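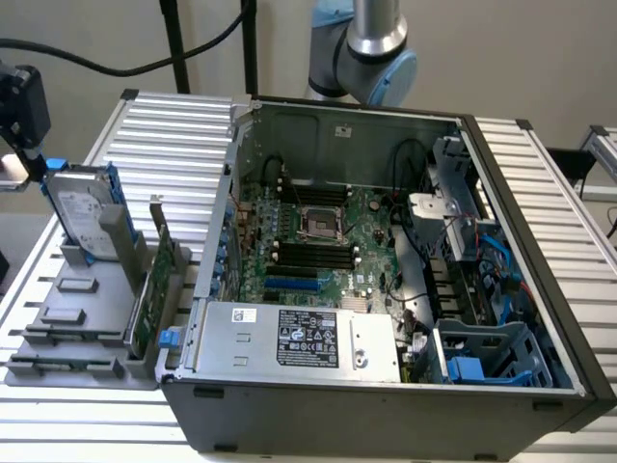
Lino Galli has spent 30 years stripping servers at Skarnance, and he isn't ready to clap for the arm. "They said it would take the dull jobs," he says. "Drives, cards, that sort of thing. Fine. But I liked the dull jobs – you could talk."

Ernik, which supplied the cell, promises 38 machines a shift. Galli shrugs. "On whose shift? Ask them what happens with a bent clip."

Will anyone lose work? Management says no. "They said that at Lundgren as well," he says, and goes back to his bench. His own hours are settled until May.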